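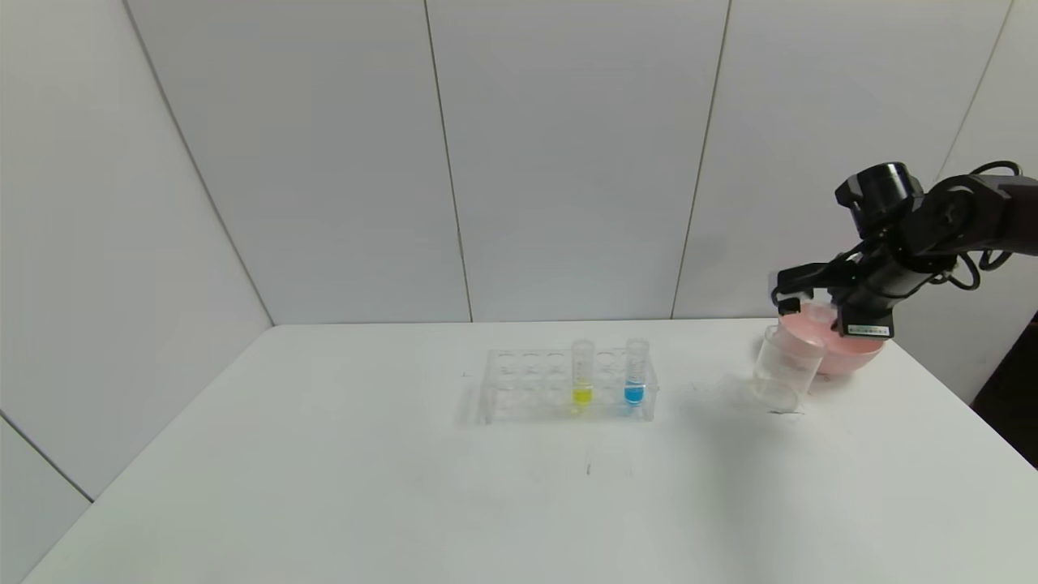 Clurik colour mixing kit for children - our review after a month of rainy afternoons

We bought the Clurik kit in February, at the start of what felt like the longest half term on record. I had gone into the toy shop in Cistgate for a birthday card and came out with a box under my arm, which is more or less how I do all my shopping. It was £59, which made me wince a bit, and I told myself that if it lasted beyond the weekend I would stop feeling guilty. Well, it's now the middle of March and it is still coming down off the shelf, so I thought I'd write up how we've got on with it.

In the box you get a rack, a set of plastic tubes with stoppers, 4 droppers, a tub of colour tablets and a fat spiral-bound book of things to try. The box says there are 507 shades to be made from the tablets. I can't tell you whether that's true, but my youngest is determined to find out, and has started naming them as she goes (we are now the proud owners of Sad Pond, Granny's Curtains and Very Cross Orange).

The book is the best part, I think. It's written for children to read themselves, in nice short pages, and it starts gently with yellow and blue and lets them get their green before moving on to anything fiddly. After that there are pages on making a colour paler bit by bit, on floating one layer on top of another with sugar water, and on walking colours up a strip of kitchen paper. The sugar water one took us three goes and a lot of patience, but oh, when it worked! There was actual shouting. My eldest, who is eleven and had told us all he was too old for it, did that page on his own after tea and then wanted it photographed from every side.

The droppers are good and soft, so small hands can manage them. The stoppers are a bit tight, and I've ended up easing them out with a tea towel more than once. The tablets are the real let-down. They dissolve nicely in warm water, but the red goes much faster than the others and you can't buy it by itself, only as a full refill tub from Drurkska, who bring these kits into the country. I wrote to ask whether they might sell single colours one day and had a kind reply saying they'd pass it on. In the meantime we've been using ordinary food colouring from the baking cupboard, and it does the job perfectly well, though it stains fingers rather more.

On the subject of stains - put something down on the table. The book does say so, on page 2, in large letters, and I still didn't do it the first time. A bit of bicarb and a damp cloth got most of it up.

I did look at the Dhillon set as well, which a lot of parents seem to like. It's cheaper and comes in a handy carry case, but the instructions are a single folded sheet, and I know my two would have been through it by lunchtime. If yours are happy making things up as they go along, it may suit you better.

Would I buy the Clurik again? Yes, though I'd wait for a sale. I'd say it suits ages six to ten, with a grown-up nearby for the warm water and the wiping up.

Four stars from me, five from the children.

Posted 17th March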